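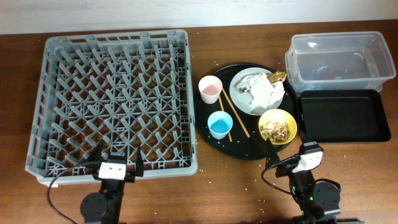

Canteen on Stiltivgate asks diners to clear their own trays

Jun 29, 2023

Diners at the Flelia canteen on Stiltivgate have a new task at the end of lunch, and it comes with a leaflet. Since May they have been expected to sort what is left on their trays themselves, with scraps going in one place, paper in another and crockery in the rack.

The leaflet runs to nine pages. Four of them are about napkins.

"We did try a shorter one," said Britt-Marie Granström, who manages the canteen and wrote most of the text. "People read it, nodded and put a chopstick in with the soup bowls."

Until this spring everything went back to the kitchen on a trolley, where it was sorted by whoever had been unwise enough to stand nearest. The canteen serves around 400 lunches on a busy day, and Granström says the sorting had begun to take longer than the cooking. The building's owner, Engström, agreed to pay for new tubs and trays on condition that the waste bill came down. It has, though neither side will say by how much.

The rules are simple enough to begin with. Food scraps are scraped into the tub. Paper goes on its own, even when it has been used to mop up something that was recently food. Plates and bowls are stacked once they are bare. Chopsticks have their own paragraph, and then, two pages later, a correction to that paragraph.

Trouble starts with the small things. Paper cups are to be emptied before they are thrown away, a point that has been made in bold. Napkins may not be left on the plate, which is where almost everyone leaves them. Rice is mentioned only once, in a tone of resignation. 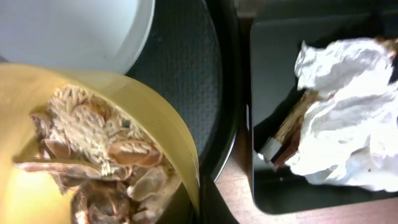
Food scraps in a yellow container, with crumpled paper kept to a black tray beside it.

Walter Ayala, who eats at Flelia most days, has become something of an authority. He scrapes first, wipes second and stacks last, and has been seen turning back colleagues who do it the other way round.

"If you wipe first you only have to wipe again," he said. "It's in the leaflet. Page six, I think, unless they've moved it."

Others are less devoted. Hjørdis Sjögren, whose office is two floors up, said she had nothing against sorting but would like to be able to do it while talking to someone. She has taken to ordering the sandwich, which leaves only a wrapper – and has since learned that the wrapper has a section too.

The canteen keeps its own score. At the end of each week the kitchen picks 60 trays and looks at how they were left. In the first week of the scheme the results were not published. Last week 59 passed, and the remaining one is understood to have belonged to someone from management. Granström would not be drawn on who it was, beyond saying that he had been given a second copy of the leaflet.

Qiuyue Tian, who runs the washing-up, is happier than she expected to be. Plates now reach her with far less on them, and she no longer fishes paper out of the sink strainer several times an afternoon. Her one complaint is the queue at the sorting table, which moves at the speed of the person peering most closely into their bowl.

A second table has been promised for the autumn. Rundora, the firm that collects the scraps for composting, has asked for one further change – it would like shells and bones kept apart from the softer leftovers. Granström is thinking it over. It would mean another tub, another label and, by her estimate, another page and a half.

Gunnel Solberg, who speaks for Engström, said the company was pleased with the scheme and hoped to try it in its other buildings. Asked whether she sorted her own tray, she said she usually brought a packed lunch.

Copies of the leaflet can be picked up by the canteen till. They are printed on uncoated paper and go in with the napkins.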